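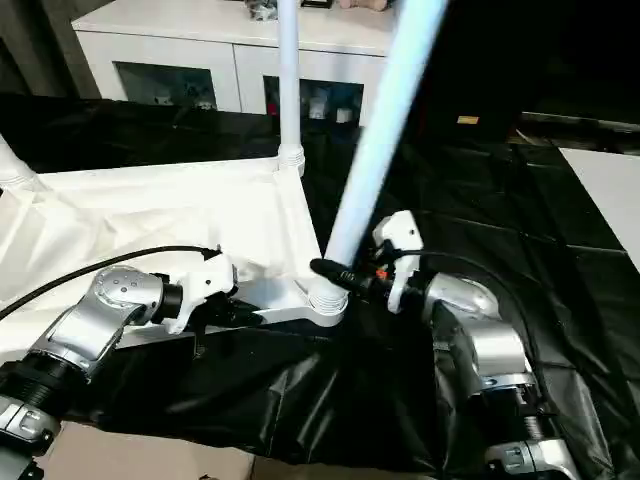

3.2 Setting Up and Looking After the Two-Arm Cell

Readers of our earlier report on the Faketti cell have asked, more often than we expected, how the thing is kept in working order from one week to the next, and so we would like to spend a little time on that before we come to the assembly results. The cell has two arms, each ending in a two-fingered gripper, and most of its working life is spent on large, light, rather floppy objects that have to be put together at floor level. That last point shapes nearly everything about the upkeep. An arm that works on a bench can be wiped down and left alone for quite a while, but one that spends its days down near the floor picks up lint and dust, and it needs a person to look it over with some patience.

The first job each morning is homing. We bring the left arm to its home pose, then the right, and compare the joint readings with those saved the evening before. Hòa Lý wrote the small script that does the comparison (we call it Winard, after the street where she was living at the time), and it will refuse to start a session if any joint has drifted past its limit. In the early months we were tempted to override it when we were in a hurry. We did so twice, and both times had to throw out the afternoon's recordings, so the override has been taken out.

Cables come next, and they have given us more trouble than the motors ever did. Each gripper has its own thin black cable, as can be seen in Figure 2, and in our first layout both were tied down close to the last joint. It looked very tidy! Unfortunately the wrist could then pull the cable tight when it turned all the way around, and Cường Vũ traced a whole string of odd gripper faults to one strained plug. We now leave a generous loop at the gripper and guide it away from the work by hand before the first run. The loop does sometimes brush against fabric, and we have come to accept that as the smaller nuisance.

Figure 2. The cell at work on a frame of white tubes and ribbed sleeve connectors, with white fabric stretched over part of it. The left gripper is on the base bar and the right gripper is beside the foot of the light-blue pole. A black plastic sheet covers much of the floor under the work.

The fingers themselves are inspected after every 102 grasps. We look for rounding at the tips and for any play where the finger meets its mount, and we change both fingers of a pair together, even when only one looks tired, as an uneven pair tends to push a tube sideways while closing on it. The longest any pair lasted was 1633 grasps, and we suspect that pair was simply lucky in its tasks. New fingers are followed by a short calibration on a spare tube, first lying flat and then leaning, and the values go into the cell's logbook along with the initials of whoever did the work.

The floor covering deserves a word too. It bunches up as parts are dragged over it, and a fold under the base of a frame can lift one end enough to spoil the approach to a connector. Mỹ Lương smooths it out between runs, though never during one, and we have kept the creases that form in the middle of a run as a fair part of the task. Joint bolts are checked for tightness every August, when the lab is quiet and both arms can be powered down for as long as the job takes.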